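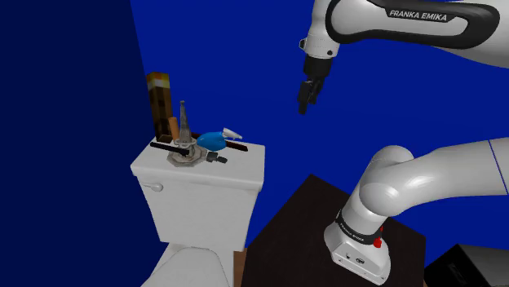
Why do we check the arm's base position before anything else on a Saturday setup?
The base is where every other number starts, so if it is off by a little, each pickup point you have saved will be off too, and you will spend the whole morning blaming the gripper.

Welcome back, everyone. These notes go with the second half of the Drivdale cell, the bathroom tidying setup we run in simulation, with the Franka arm on its table beside the toilet. I know some of you are itching to get to the Trusby exercises, and we will, but please give this part an unhurried read first - it saves so much grief later on.

Start with the base and the table. Load the cell, leave the arm in its rest pose, and compare the base numbers with the ones on your setup sheet. Next come the joint limits. Then open and close the gripper 13 times with nothing under it and watch whether both fingers travel evenly.

After that we move to the tank lid, which is a crowded little work surface. The things on it sit close together, and some stand up while others lie down, so your approach height matters a good deal. I like to bring the wrist in well above the tallest item and come down slowly, with the speed cap at 60 percent until I trust the path.

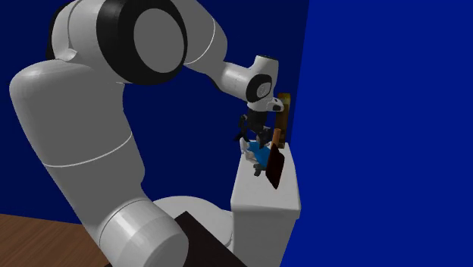 Retamal wrote in after the last session that coming straight down worked fine for single items, but that the finger linkage kept clipping the neighbors whenever the gripper opened wide, and that setting a narrower opening before the descent cured most of it. I'd add that to your sheet, in pen!

If the arm stops partway, read the log before you reset. Contact faults show up as code 262 in our build, and the line just before it names the joint. Clear the fault, raise the wrist, go back to rest and check the base again (yes, again).

The log rolls over at almost 3000 lines, so save a copy before lunch. For next time, bring your own saved poses and one fault you couldn't explain.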